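아침 과일, 그리고 냉장고와의 화해

다들 잘 지내셨어요? 저는 요즘 아침마다 과일을 챙겨 먹는 사람이 되었습니다(작심삼일로 끝날 줄 알았는데 벌써 11주째예요!). 원래 저는 아침에 커피 한 잔 들이붓고 나가는 쪽이었거든요. 그러다 3월에 Otdale로 이사를 왔는데, 집 앞 골목에 Esquivel이라는 조그만 청과점이 있지 뭐예요. 간판은 낡았고 불도 좀 어두운데 과일은 기가 막힙니다. 퇴근길에 한 봉지씩 들고 오다 보니 어느새 냉장고 아래 칸이 꽉 차 버렸어요.

문제는 그다음이었어요. 저는 과일이란 과일은 전부 냉장고에 넣으면 되는 줄 알고 살았습니다. 토마토도 넣고 바나나도 넣고, 아직 돌처럼 단단한 복숭아까지 넣어 놓고는 왜 이렇게 맛이 없지, 가게 탓을 했죠. 사장님, 죄송합니다. 하루는 토마토가 밍밍하다고 슬쩍 투덜댔더니 사장님이 저를 빤히 보시면서 "어디다 두셨는데요?" 하시더라고요. 냉장고요, 했더니 한숨을 푹 쉬시는데 그 한숨이 아직도 귀에 남아 있어요.

그날 배운 대로 지금은 이렇게 합니다. 토마토는 부엌 선반, 햇볕 안 드는 쪽에 둬요. 너무 익었다 싶을 때만 냉장고로 보내고, 먹기 한 시간 전에 꺼내 둡니다. 키위는 손으로 살짝 눌러 봐서 단단하면 사과랑 같이 종이봉투에 넣어 입구를 접어 놓고요. 사과에서 나오는 에틸렌 가스 때문에 빨리 익는다는데, 저는 과학은 잘 모르겠고 아무튼 이삼일이면 말랑해져요. 한번은 봉투를 찬장에 넣어 두고 까맣게 잊었다가... 그 얘기는 안 할래요.

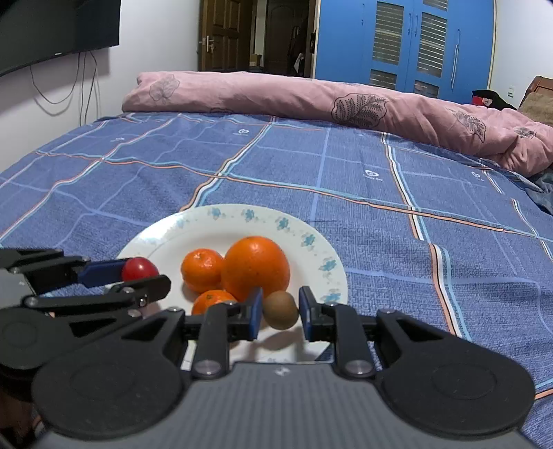 딸기는 사 온 날 바로 먹는 게 제일이고, 남으면 씻지 말고 키친타월 깐 통에 한 겹으로 넣어 둡니다. 욕심내서 두 겹 쌓았다가 아래쪽이 다 물러 버린 적이 있어요. 그래도 무른 건 잼으로 만들면 됩니다! 딸기 200그램에 설탕은 그 절반쯤, 레몬즙 조금. 냄비 앞에서 딴짓만 안 하면 금방이에요. 저는 이걸 요구르트에 올려 먹는데 이 맛에 아침에 일어납니다.

아, 그리고 돈 얘기. 과일값이 무섭다는 분들 많으시죠. 저도 그래요. 그래서 Esquivel에서 저녁 7시 넘으면 내놓는 3000원짜리 바구니를 노립니다. 모양이 좀 삐뚤고 한쪽이 눌린 것들인데 그날이나 다음 날 먹을 거면 아무 상관이 없어요. 안에 뭐가 들었을지 모르는 재미도 있고요. 지난번엔 자두가 잔뜩 나와서 며칠을 자두만 먹었네요. 멀리 계신 분들은 Clevside 쪽 아침 시장도 괜찮대요. 61번 버스 종점에서 내리면 바로라는데, 저는 아침잠이 많아서 아직 못 가 봤습니다. 다녀오신 분 계시면 뭐가 좋았는지 꼭 좀 알려 주세요.

여러분은 과일 어떻게 두고 드세요? 특히 아보카도요. 저는 아보카도 앞에서는 번번이 집니다. 어제는 돌이었는데 오늘 잘라 보면 속이 갈색이에요. 그 사이 어느 시간엔가 딱 맞는 때가 있을 텐데 저는 늘 자고 있나 봐요. 비법 있으신 분은 이 메일에 답장 주시면 다음 호에 모아서 실을게요. 다음 호에는 지난번에 많이들 물어보신 오이피클 이야기도 들고 오겠습니다. 식초 비율은 아직 실험 중이에요!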